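Subject: Re: [srour-kitchen] Wash-up corner, green wall, proposed layout
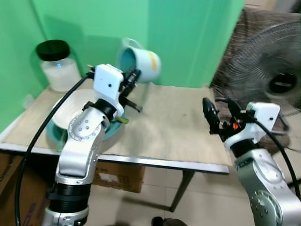

Wash-up corner: jar at the back, basin with plate, mug with yellow label.

On the earlier points, in order.

The basin is the Gronent 4 liter. It takes one plate at a tilt and a mug beside it. Two plates fit only if the second stands on edge, and then the rim sits too high for rinsing. I would keep the small one and wash in batches - the larger model would use up most of the table.

The jar can stay against the wall junction. Refill is 400 g at a time from the Flerkach sack. The lid needs to be screwed down fully before any washing starts, as the contents cake if splashed. I have no view on the label wording.

Table top: the beige board has had two coats of oil. It marks if a basin is left on it overnight. Please empty the basin, wipe underneath and hang it up.

Mugs: drain them on their sides for the first minute, then upside down on the rack. The yellow labels tolerate 65 C. Above that the adhesive creeps and the edge lifts.

Still open: shelf height above the table.

> From: Groneck stores
> Before we order for the other kitchens:
> - is the small basin large enough, or do we go up a size?
> - does the jar stay on the table or move to the shelf?
> - what temperature can the mug labels take?
> Stock code for the basin is 2,342 in the May list.

The code is correct. Please order teal again.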